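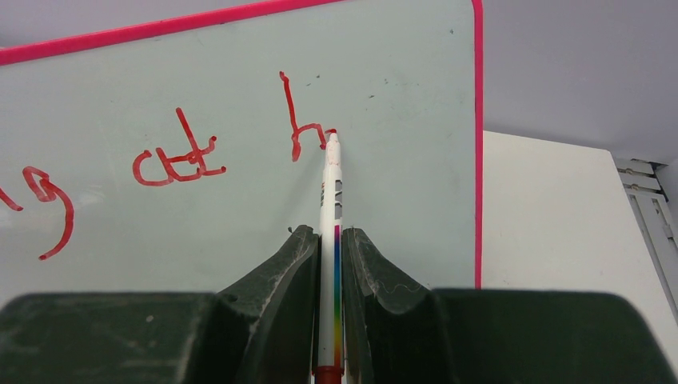 According to Tania Patwary, the grip force reading on the Ersoy W2 stayed normal on the display while the pen slid down between the fingers, and the arm went on pressing as if nothing had changed. Her report reached Droltalby Technical Support in March and led to the service notice that now forms part of this product page.

Ersoy W2 Writing and Marking Gripper
Service notice and product information
Last revised 29 September 2024

Product overview
The Ersoy W2 is a two-finger gripper for holding markers, pens and similar round tools during writing and drawing tasks. It is supplied by Droltalby for use in teaching laboratories and in research on handwriting by robot arms. The fingers have a curved inner face that centers the barrel of the tool as they close. The gripper is controlled through the Serkov arm controller, which also sets the limit on downward force at the pen tip.

Description of the fault
In certain units, the finger position sensor may fail to report a small opening movement under load. The fault appears during strokes that push the tool upward into the gripper, such as the start of a tall letter or the end of a curved one. The tool moves in the fingers, but the controller continues to use the tip position recorded when the tool was first gripped.

Two results have been confirmed:

Uneven or shaky lines, with letters that drift above or below the intended line of text.

Excess pressure on the writing surface. Once the stored tip position is wrong, the controller may drive the fingers closer to the board than intended. In one reported case, a fingertip struck the board and the protective stop did not act until the arm had traveled a further 2 mm.

No injuries have been reported. Droltalby nevertheless treats the matter as a safety fault, as the delay in the protective stop could affect a person steadying the board by hand.

Units affected
The fault is limited to W2 grippers running Serkov controller software version 29 or earlier. Units delivered with version 30 contain the correction and require no action. The software version is shown on the controller start screen. Surface scuffs and scratches on the fingers are not a sign of the fault and do not need to be reported.

Interim measures
Until the correction has been installed, operators are required to observe the following:

Set the downward force limit to the lowest value that gives a readable line.

Fix the board to a stand or table. Do not hold it in place while the arm is powered.

Keep hands outside the marked work area during all strokes, including slow test strokes.

Run the tip check routine after each word. The routine lifts the tool, measures its length below the fingers and compares the result with the stored value. If the two values differ, the tool must be gripped again before work continues.

Stop the arm at once if the tool is seen to tilt or slide. Use the stop button on the controller. The pause command in the writing program does not remove power from the fingers.

Correction
The correction consists of a software update and a replacement sensor cable, part number 46. Both are provided free of charge. The update may be installed by the customer. The cable must be fitted by Droltalby or by its service partner, Ternwood, and the gripper must be calibrated afterward with an unused marker of the type normally held.

Customers who have installed the update without the new cable should continue to follow the interim measures. The update shortens the delay in the protective stop, but does not restore the missing sensor signal.

Reporting and returns
Customers should keep the controller log from any stroke in which the tool moved or the stop acted late. The log is overwritten when the controller is restarted and should be saved beforehand. Reports should give the serial number of the gripper, the force limit in use and the type of marker.

Units to be returned must be packed with the fingers fully closed and with no tool in the grip. Return labels are issued by Ternwood on receipt of the serial number. A loan gripper may be requested on the same form, subject to stock.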